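Wenora two-arm packing station: your questions

Home > Products > Packing > Questions

What is the Wenora station?
A bench-top unit with two robot arms, sold or hired to farm shops, box schemes and small packhouses. It packs loose goods into bags. We build and service it at our workshop in Pumeldale.

How much room does it need?
The bench goes against a wall and plugs into an ordinary socket. Please leave 92 cm clear at the front so the screen can be reached.

Do I need to write any code?
No. You choose a job from the menu. If your job isn't listed, Corina Grecu's team will set it up for you, and this normally takes 5 working days.

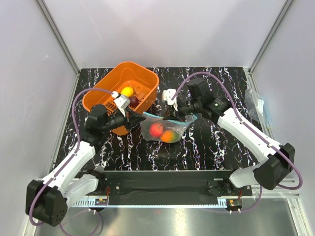 Fruit is the job we are asked for most. The station takes it from a basket or tray and packs it in resealable bags, and you can mix kinds in one bag. Both grippers can hold the bag by its zipper strip, as they do with the red and orange fruit here, with the rest waiting in the orange basket. Very soft fruit such as raspberries is not supported.

Which bags can I use?
Clear resealable bags from any supplier, up to 3 litres. Paper bags need the Midlow gripper set, sold separately.

How fast is it?
Slower than a trained person. Most customers run it in the early morning or alongside staff. Bags come out at a steady rate, and you can see the count on the screen.

What does it cost?
Hire is £3,000 a month, with delivery and set-up included. For purchase prices, ask Irina Furtună in sales.

What if it drops something?
The arms pause and the screen shows a message. Clear the bench and press Resume.

How is it cleaned?
Wipe the bench and grippers with a damp cloth and mild soap. Do not spray the arms or cables.

Can I see one working?
Yes. Demonstrations run at Pumeldale until 17:00. Please book first.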